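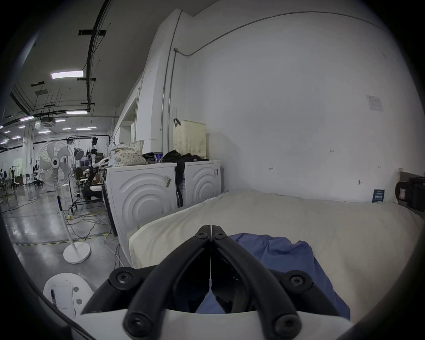

## 4. Soft goods and the limits of the present policies

The results in Section 3 were obtained with rigid objects only. In this section we consider bed and laundry work, where the object has no fixed shape and the gripper must often decide for itself what counts as an edge. We believe that the question of whether a machine can do household chores must be answered mainly in this kind of task.

**Figure 4.** A two-fingered hand-held gripper over a bed with a cream duvet and a crumpled blue cloth. Two washing machines stand to the left of the bed.

### 4.1 Tasks and data

We collected 2,757 demonstrations with hand-held grippers, divided between three tasks: flattening a cloth on a bed, folding it once, and carrying it to a laundry basket. The demonstrations were given by 11 persons, none of whom had worked with the device before February. Each person received the same written instructions and was free to choose the order of the movements. This freedom made the data less uniform, and Alcaraz and Esteban argued at first for a fixed order. We kept the free order, as a real home does not offer a fixed one.

The policy, which we call Kastulo, was trained on all three tasks together. For comparison we used Jakska, our earlier policy, with the same data and the same training time.

### 4.2 Results

Each policy was tested in 80 trials per task. In flattening, Kastulo completed 61 trials and Jakska 44. In carrying, the difference was small. In folding, both policies were weak: Kastulo completed 32 trials, and Jakska fewer than half of that number.

Most of the failures in folding began at the first grasp. The fingers closed on two layers of cloth, or on the cloth and the duvet under it, and the policy continued as if the grasp were correct. A person who makes this mistake feels it and opens the hand again. Our gripper has no sense of touch, and the change in the camera view is often too slight for the policy to notice.

A second group of failures came from the duvet. It sinks under the fingers, so the height learned in one trial is wrong in the next – a problem which does not exist on a table. Abeysekara, our table-top benchmark, therefore gives a picture which is too favorable.

### 4.3 Discussion

We can't yet claim that such a system is useful in a home. Flattening a cloth is a part of a chore, and a person would still need to stay near and correct the folds. For a laundry shop, where the same towel returns many times a day, the conditions are easier, and we expect progress there first. Urquijo and Montoya are now preparing a test of this kind in Prurkville, with towels of one size and a hard folding surface.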